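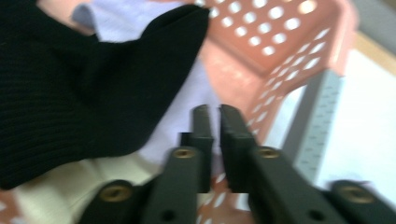
Black knit fabric beside a pink perforated basket, as the wrist camera gets it. The blur is strongest on the knit and the basket holes.

Sorting out blurry frames before you train a grasp model

Wrist footage moves a lot, and cloth makes that harder to deal with than almost anything else I've worked on. A black knit has very little contrast to begin with. Smear it a bit and the ribbing, the folds and the edge all slide together into one dark shape! If your model is supposed to find that edge, you want to know which frames still have one.

This tutorial builds a small frame filter for laundry clips. It runs on a laptop, it needs Python with OpenCV and NumPy, and the first version takes an afternoon. I'm using the Vallby clips, which Ebere Dauda cut down to short episodes, and the labeling tool we call Skidach, but any folder of video will do.

Step 1. Pull the frames out with their timestamps

Write every frame to disk with its episode name and its time in milliseconds. Please don't number them from zero and throw the time away (I did, and spent a whole evening matching frames to gripper widths again). My test episode came to 486 frames. Keep them at full size for now.

Step 2. Mask the gripper

The fingers ride along with the camera, so they can stay fairly crisp while everything behind them smears. In the frame at the top they fill the whole bottom edge, brass inserts and all, and those little gold rings are exactly the kind of detail a sharpness score loves. Leave them in and a poor frame gets a nice grade.

Draw one polygon per finger by hand, fill both, and save the result as a black and white mask. Grow it by a few pixels. If your fingers open and close a lot, make one mask for open and one for closed and choose by gripper width.

Step 3. Score sharpness in tiles

The usual trick is to take the variance of the Laplacian over the full picture. It's quick and it's a fine start, but a basket full of bright holes will swamp a dark knit every time. So cut the frame into a grid, eight tiles across and six down, and score each tile on its own. Skip any tile that is more than half mask.

Then divide each score by the tile's mean brightness plus a small constant. Without the constant, very dark tiles blow up and your black knit suddenly looks like the sharpest thing in the room. I use 12 on a 0 to 255 scale. Try a few values, it's fun to watch the heat map change!

Step 4. Flag blown-out tiles

Strong light behind a perforated basket turns the holes into white dots, and a bright surface next to it can go partly white too. Count the pixels above 250 in each tile. When they pass a quarter of the tile, mark it "clipped" and leave its sharpness out of the average. Clipped tiles aren't grounds for dropping a frame, they just don't get a vote.

Step 5. Look for a horizontal jump

You'll sometimes find a frame where a lower strip is shifted sideways against the part above it. Our opening frame has one in its lower middle, near the fingertips. A sharpness score won't catch this, and the jump can even raise it a little, so give it its own check.

For each pair of neighboring rows, slide one against the other by up to 20 pixels each way and record the shift that matches best. Most pairs settle at or near zero. A lone spike that runs across the unmasked width is your suspect. Jessie Innes suggested comparing bands of four rows instead of single ones, and that cleared up nearly all my false alarms on ribbed fabric.

Step 6. Sort into three folders

Use keep, review and drop. In my test episode 284 frames went to keep, 93 to review and the rest to drop. Open the review folder in Skidach and page through it with the heat map switched on. It goes fast, and you'll learn more about your thresholds there than from any plot.

Save the scores as a CSV beside the frames. When you change a threshold later you can re-sort from the file without touching the video again.

Next up is running the same filter live on the Prirby controller, so the planner can wait for a clean frame before it commits to a grasp. My current build takes about 47 milliseconds per frame, mostly in step 5, and I'd love to get that down.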